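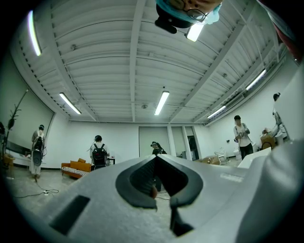
Notebook entry, June, afternoon session
Project: Wevenbridge, hand-held gripper collection
Entered by: Impi Pesonen
Read and countersigned: Callum Bellamy

1. Purpose
The session was held to gather further examples of picking up and setting down small household items. The target for the Wevenbridge set is 2000 accepted examples. At the start of the afternoon the accepted total stood at 443.

2. Arrangement of the room
Several operators worked in the main room at the same time, with the sofa area and the white table in use as separate stations. Operators are reminded that the concrete floor is to be kept clear between stations. The power cable near the sofa is to be taped down before the next session. Rhys Hollis has the tape.

3. Procedure followed
Each operator opened the jaws fully, paused, closed on the item, lifted, carried it to the marked spot and released it. The pause at the start is required by the Ramasamy sorting script, which uses it to find the beginning of each example. Examples without a pause are rejected and cannot be repaired afterward.

Small items are to be held between the two soft pads, well up in the notch of the jaws. A grip at the tips was accepted in the first sessions but gave poor results in training, and Visitación Calvo has asked that it no longer be used.

4. Observations
4.1 The ceiling lights enter the view whenever the gripper is tilted upward. The fisheye lens takes in most of the room in any case, and the brightness of the picture changes noticeably when a lit fixture comes into view. Operators should hold the gripper level during the approach.
4.2 Two operators reaching for items at one table block each other's view. One operator per table until further notice.
4.3 Position tracking was lost on 8 examples, all recorded close to the plain white wall. These have been set aside and are not included in any total. Onni Rautiainen will check whether the Bostelico tracking settings were changed after the last update.

5. Open items
Clock difference between gripper and headset: to be measured again before recording starts. The last figure in this notebook is out of date.
Item list: Visitación Calvo to supply the revised version. Soft items remain excluded.
Replacement pads: order placed with Lovex, delivery not confirmed.
File naming: station number to come before operator initials. C.B. to correct the afternoon folder.

Added later, C.B.: folder corrected. Clock measurement still outstanding.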